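Posberg bench cell – single arm, two-finger gripper
Setup and upkeep notes for buyers and anyone who's been handed the keys

Supplied by Oledari. Page looked after by Indrek Eglītis. Ring before ordering spares, stock list is out of date again.

What you get: the arm, pedestal, gripper, bracket and wrist fitting, one cable set, controller (goes under or beside the bench, your choice), Mao pendant software, block kit for the pick check. Table not included. Any flat rigid top will do, stone or solid timber best. Cheap trestles wobble and you'll be chasing it for days.

Order code 3267. Older paperwork says something else, ignore it.

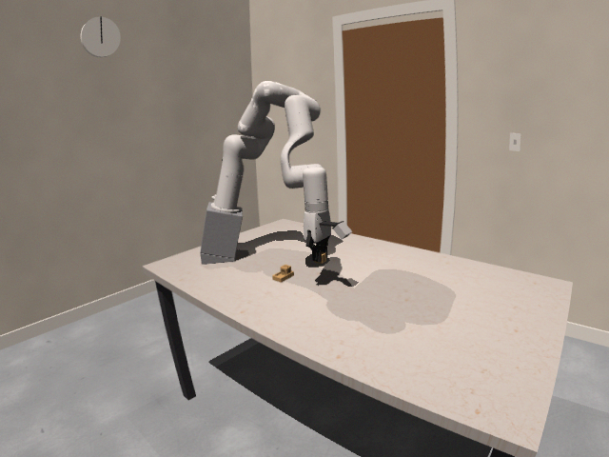

Mounting first. Pedestal goes near one end of the table, never the middle, or you lose half your working area to the arm folding back on itself. Bolt through, don't clamp. Do the bolts up in a cross pattern, go round twice, then again after the first day's running. Small pieces get set out on the pedestal side of the gripper as well as under it – two wooden blocks there, one on top of the other, plus the one at the fingertips – so the arm has to fold in close as well as reach out. If it faults on the close ones your base offset is wrong, go back and redo it. Leave the rest of the top clear. Mugs especially.

Power up with the stop button pressed in, release, wait for the pendant to go steady. Home the arm before you load any program. First moves at 10 percent speed, hand on the stop. No exceptions, yes even if you've done it before.

Cables: leave slack at the elbow. Tie to the links loosely, two fingers' gap under each tie. Pulled tight they chafe at the wrist and the gripper starts dropping out mid job, which looks like a software fault and isnt. We've had arms sent back for that.

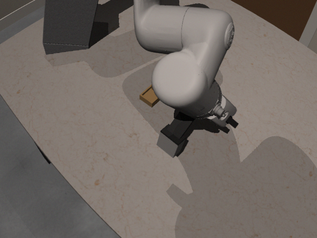
Then check the flange screws, same tool as the bracket. If one has backed out take it right out, clean it, fresh thread lock, back in. Wipe the flange face before refitting. A bit of grit there will tilt the gripper enough to miss a small block altogether.

Looking after it

Every 200 hours: wipe down the housings with a barely damp cloth, no solvent. Check finger pads for wear. Listen to each joint on a slow sweep – a dry tick at the wrist wants looking at, a low hum doesn't.

Gripper fingers: dry brush into the linkages, then open and close by hand from the pendant a few times. Light oil on the pins only. Wipe off the extra. Never oil the pads, they'll be useless and you'll need new ones.

Drifting low on approach? Usually the tool length, someone's changed pads and not re-entered it. Touch off on the table with a bit of card under the tip, store the new value, run again slow. If it still dives ring us, don't keep trying, you'll mark the top.

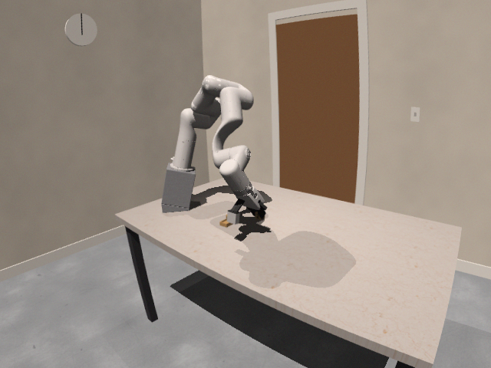
Arm bent down to table height, fingers close to the top.

Spares: pads in pairs, pins, bracket, flange screws in bags of 10. Wrist seals are fitted at our end only. Send the whole arm in the Indoten crate, not a cardboard box, the carrier wont cover it. Joints folded, gripper off and wrapped seperately.

Returns turnaround depends what's on the bench. Put a note in with the fault code and what it was doing at the time. "Broken" doesn't help us.
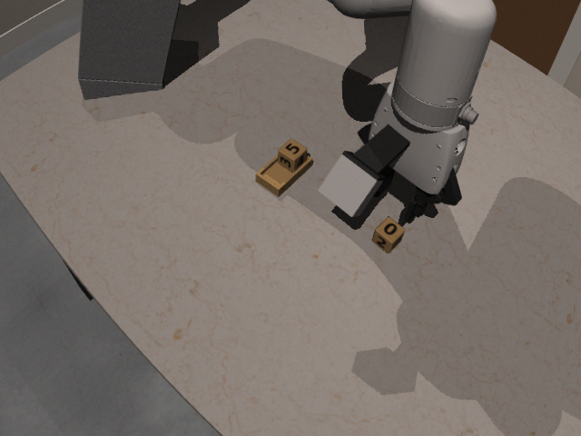
Posberg, September 13, 2025

Pick check changed. Now uses the numbered cubes and the shallow wooden tray, old plain-block routine still on the Mao menu if you want it. Tray goes flat on the table inside the taught area, cubes picked off the top and stood in the tray one at a time. Teach the tray corners again if it gets moved, even a little. Set release height 2 mm above the tray floor, any higher and they tip.

Next lot of pads due in October. Orders held till then, no need to chase.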